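Print this page | E-mail this page

Kesine Scalp and Hair Steamer - User Guide
Section 4: Preparing and using the steamer

Read the whole section one time before the first use. The steamer is made for clean, damp hair. It can be used with any rinse-out mask, but not with hair color or bleach.

4.1 Filling the tank

1. Check that the plug is not in the wall socket.
2. Turn the tank a little to the left and lift it out of the base.
3. Fill it with 300 ml of distilled water. Do not fill above the MAX line.
4. Put the tank back and turn it to the right until you hear a click.

Caution: Never put oil, perfume or conditioner in the tank. They will block the steam hole, and such damage is not covered by the warranty.

4.2 Preparing the hair

1. Wash with a mild shampoo and press out the water with a towel.
2. Divide the hair in 2 parts, or more if it is very thick.
3. Spread the mask from the middle to the ends. We tested the steamer with Magbanua curl mask and with Kiltard light mask, and both rinse out easily after steaming.

Note: On fine hair use less mask than you think. With steam it goes deeper, and too much of it leaves the roots heavy.
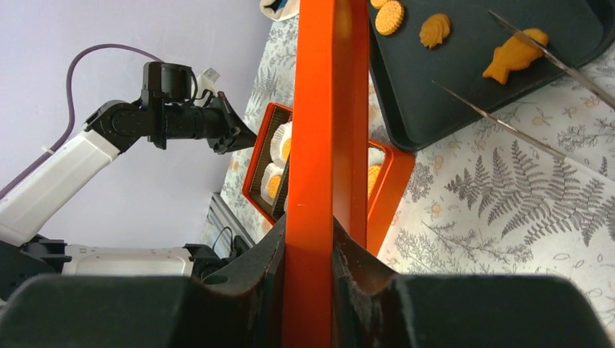
Orange box and lid.

4.3 Steaming

1. Put the hood in the high position and sit so that your forehead is outside of it.
2. Press the power button. The light blinks while the water is heating and stays on when the steam is ready.
3. Choose LOW for the first time. Most people with dry or curly hair will later prefer HIGH.
4. Stay under the hood until the timer sounds, then press the power button again.
5. Let the hair cool down before you rinse - cool water is best, if you can stand it.

Caution: The steam can reach 100 °C at the outlet. Keep your face and fingers away from it, and do not leave children alone near the steamer.

4.4 After use

Unplug the steamer and wait until it is cold. Empty the tank, also when there is only a little water left. Wipe the hood with a soft cloth. Once a month, clean the tank with the Carport descaling powder as explained in Section 6. If your water at home is hard and you have used it in place of distilled water, do this every week.

Share (2) | Comments (0)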